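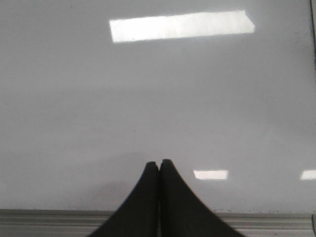
How to read a meter and settle the bills on the day you move house

Most arguments between a seller and a buyer, or a landlord and a tenant, come down to a few pounds of gas, electricity or water. They can be avoided with an hour's work on moving day. These steps are for a house or flat in ordinary use with its own meters. If your heating comes from a shared boiler, skip to the section near the end.

Before the day

Find the meters. In older terraces the gas meter is often under the stairs and the electricity meter above the front door. In newer houses both are usually in boxes on an outside wall, and you will need the small triangular key. Ask the outgoing owner or the agent where the key is kept. Water meters are mostly in the pavement under a small lid, and some properties have none at all.

Find out who the present supplier is for each one. The person leaving can tell you from a bill. If they have already gone, the network operator for your area can look up the supplier from the address.

Write down the meter serial number as well as its position. In a block of flats this matters more than anything else on the page. When we took over the upper flat at Senasstead, the two electricity meters sat side by side in the hall and the labels had been swapped years before. Tien-fu Kong, who had the flat below, had been paying for our immersion heater. It took until the following December to put right.

To check that a meter belongs to your flat, switch everything off at your own consumer unit and look at the meter. It should show no use. Switch on a kettle and look again.

Taking the readings

1. Take them after the last person has left with the last box, or as near to that as you can manage. If you are the one moving in, take your own readings before you put the heating on.

2. Read the numbers from left to right. Ignore any figures in red or after a decimal point.

3. If the electricity meter has two rates, write down both and mark which is which. Some digital meters show one after the other, so wait for the display to go round or press the button.

4. Leave in the noughts at the front. A reading of 00374 should be written like that, as some online forms will not accept 374.

5. Photograph each meter with the serial number showing. Wipe the glass first and turn off the flash if it glares.

6. Put the readings on one sheet of paper with the address and date, and have both sides sign it. A sheet headed "Readings at handover, 2021-12-23" with two signatures under it is plenty.

Dial meters

Some houses still have the kind with small clock faces. Dials next to each other turn in opposite directions. Read each one from the left and write down the number the pointer has just passed. If it is between 9 and 0, write 9. If it seems to be exactly on a number, look at the next dial to the right – if that one has not yet passed 0, take one off.

Sending them in

Give the readings to the supplier for the old address and the supplier for the new one. Do it the same day if you can. You do not have to stay with the supplier you inherit, but you will be on its standard rate until you choose something else.

Ask for a final bill and check it against your sheet. Look for the letter E beside a reading, which normally means it was estimated. Getsemaní Cervantes let out a two-bedroom house in Kirkell and was sent a closing gas bill with an estimate of 3000 when the meter said 2000. The supplier reissued it once she sent the photograph.

Shared heating

With a communal boiler you may have a heat meter in a hall cupboard, or no meter and a fixed share in the service charge. Ask the managing agent which applies. If it is a fixed share, the solicitors should divide it by days. For a sale that completes 38 days into the charging period, the seller pays for 38 days and the buyer takes the rest.

Prepayment meters

Do not use the last person's key or card, as it may still be collecting their debt. Ring the supplier, say you have moved in, and ask for a new one. Any credit left on the meter is a matter between you and whoever is leaving.

Keep the signed sheet and the photographs until both final bills have been paid.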